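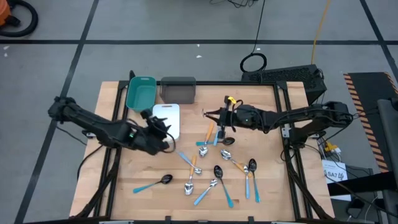 4. Looking after the top

This section covers cleaning, oiling and small repairs on Skovo tables with an oiled wooden top. For painted tops, go to section 5. The top is made of planks glued edge to edge, and the wood goes on moving a little with the weather for as long as you own it. Plank seams you can see, like those running through the light wood under the spoons, are normal and are not a fault. A seam you can catch with a fingernail should be dealt with as described in 4.5.

4.1 Before first use

The top leaves the works with one coat of Zuderdale oil. It needs a second coat from you before you put food, drinks or hot dishes on it. Follow 4.3 and leave out the sanding.

Keep the table in the room where it will be used for two full days before oiling. Keep it out of direct sun and at least an arm's length from a radiator or stove.

4.2 Day-to-day cleaning

1. Brush or wipe off crumbs and grit.
2. Wring out a soft cloth in warm water with a drop of washing-up liquid. The cloth should be damp only.
3. Wipe along the grain from one end to the other.
4. Wipe again with a second cloth and clean water.
5. Dry the top straight away with a tea towel.

Do not use scouring pads, cream cleaners, bleach, spray polish or anything with silicone in it. Silicone gets into the wood and new oil will not take over it.

Wipe up wine, coffee, beetroot and vinegar as soon as you can. Lift wet cutlery off the top and dry underneath it.

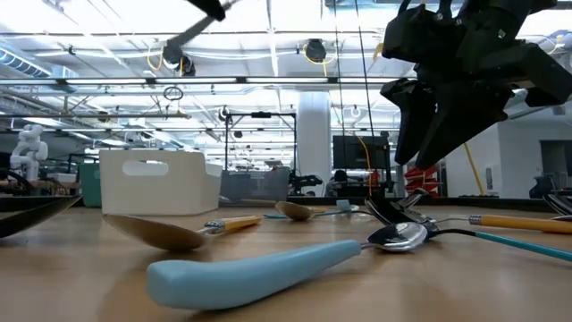 Fig. 4.2 Spoons and forks laid directly on a light wood-toned surface.

Dry cutlery does no harm. Light scratches will show over time, mostly when you look across the top towards a window, and the next coat of oil hides many of them. If you would like fewer, use place mats. Do not use rubber or soft plastic mats, and do not leave any mat in one place for weeks at a time.

CAUTION: Steel that is left wet on oiled wood can leave a blue-black mark. This is a stain in the wood itself and will not wash out. See 4.4.

4.3 Oiling

Oil the top twice in the first year and once a year after that. November is a good month for it in most homes, when the heating has come on and the air indoors is getting drier. If water no longer beads on the surface, oil it sooner.

You will need:
Zuderdale oil, part 3305 (the 100 ml tin is enough for one coat on any top in the range)
two Cassim lint-free cloths, or clean cotton rags
400 grit paper and a cork block
rubber gloves
an old sheet for the floor

1. Clean the top as in 4.2 and leave it to dry overnight.
2. Rub lightly along the grain with the 400 grit paper. Two or three passes will do. Stop when the surface feels smooth.
3. Take off all the dust with a dry cloth.
4. Shake the tin well. Pour a small pool of oil in the middle of the top and spread it with the first cloth, working out to the edges.
5. Do the end grain last. It will drink more than the rest, so go over it again if it looks dull.
6. Wait fifteen minutes.
7. Wipe off everything that has not soaked in, using the second cloth. Turn the cloth often. Look across the top against the light for wet patches.
8. Leave the table alone until the next day. Put nothing on it and keep pets off.

The top can be used with care the next day. Full hardness takes a week, and until then avoid water and hot dishes.

WARNING: Cloths wet with oil can heat up and catch fire on their own. Soak used cloths in water, spread them flat outdoors to dry, and only then put them in the bin. Never leave them screwed up in a heap.

NOTE: If the surface is still tacky after two days, too much oil was left on. Rub a little fresh oil over it, wait five minutes, and wipe hard with a dry cloth.

4.4 Marks and stains

White rings from cups usually fade over a day or two. If one is still there after that, rub it with a few drops of oil on a cloth and leave it overnight.

For dark marks, burns and scratches you can feel:

1. Sand the mark along the grain with 100 grit paper on the block. Do not sand across the grain or in circles.
2. Widen the sanded area by a hand's width on each side so that you do not leave a dip.
3. Go over the whole area with finer paper, ending with 400 grit.
4. Remove the dust and oil the patch as in 4.3, steps 4 to 8. 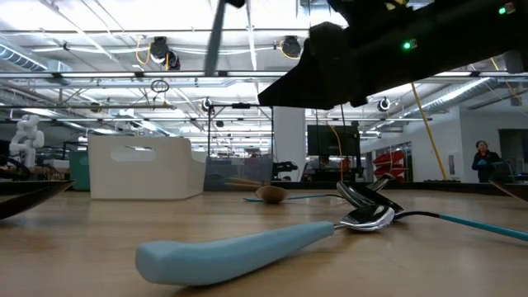 The patch will look paler than the wood next to it for the first few weeks. It darkens with daylight. On an older top it may be better to sand and oil the whole surface in one go, and you should allow a weekend for this. Open a window and wear a dust mask.

Do not try to lift a stain with lemon juice or salt. Both are often suggested and both can leave a lighter spot that is harder to put right than the mark you began with.

4.5 Open seams

A fine gap between two planks may open in winter and close again by summer. Leave it for one full year before doing anything. Check in the meantime that:

the table is not standing over underfloor heating
the screws in the slotted brackets under the top are snug but not overtight
both sides of the top have been oiled

The last of these is often missed. The underside needs only one coat a year, but an underside left bare will take up damp faster than the face, and the top may cup.

If the gap is still open after a year, or if it is wide enough to take the edge of a bank card, do not fill it. Wood filler cracks out the next time the top moves. Take a photo of the gap with a ruler beside it and send it with your order number to the Gisport workshop, marked for Anahera Tawhiri, who handles repairs to tops. Questions about oils and spare parts go to Gianni Bianchini at the same address.

4.6 Storing the table

Oil both sides before storing. Stand the top on its long edge on two battens, with an air gap behind it, and cover it with a cotton sheet. Do not wrap it in plastic. A garage or shed is suitable only if it stays dry all year.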